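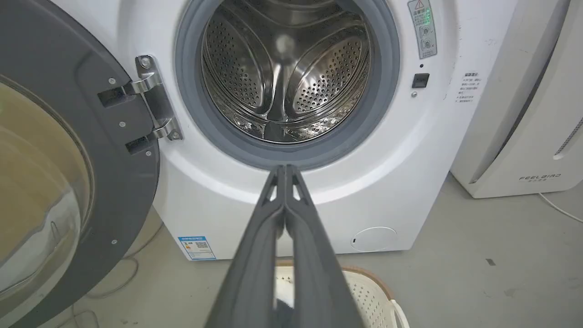
Last updated: Friday, January 31, 2020
Reading time: 2 minutes

I've wanted to see the Tiltmont lab since Darcy Tipoki's talk on laundry planning last spring, so when Issa announced a visitors' afternoon I booked the train before I'd read the rest of the email. I came home with 11 pages of notes and a head full of questions!

The tour proper starts upstairs with the software. Carla Sabbagh runs the planning side, and she took us through Wendari, the tool they use to string small skills together. Each skill (reach, close, lift, place) declares what it needs to be true before it starts and what it promises afterwards. The planner does the joining up. She changed one condition on a skill while we watched, and the whole tree on her screen redrew itself with a different arm going first - lovely to see, and quick too. They keep 73 of these skills in the library at the moment, and she would like fewer.

Perception was my favourite stop. Shiny steel drums are horrible for depth sensing, all holes and highlights, and Hussam Majali showed us some truly dreadful point clouds to make the point. His answer is to stop asking for the back of the drum at all. Dramance, his module, fits a ring to the rubber seal and works everything out from there: where the opening is, which way it faces, how far in a gripper can go before the fingers are at risk. The view from the wrist refines the ring once the arm is close. I asked what happens when a sleeve hangs over the seal and he laughed and said that was March's job.

Then downstairs to the washing machine, where the two arms work from a basket on the floor.

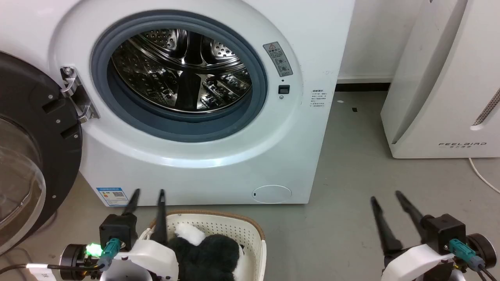
The left gripper at the basket, with the drum open behind.

The basket turns out to be a planning problem all of its own. Ingeborg Reuter, who writes the controllers, explained that cloth has no proper grasp point, so her code picks a height and an approach angle and then leans on the motor current to tell it whether the fingers have closed on anything. If they haven't, it goes a little deeper and tries again. She has 700 logged grasps to tune against and was happy to scroll through the bad ones with us, which I really appreciated. You learn so much more from those!

We finished with the replay viewer, written by Trinh Sầm. You drag a slider and the head view, wrist view, joint positions and planner state all move together. I could have played with it all evening. It runs in a browser, and Trinh hopes to release it once the timestamps between cameras stop drifting.

The next visitors' afternoon is in March. Bring a notebook, and ask Hussam about the sleeve.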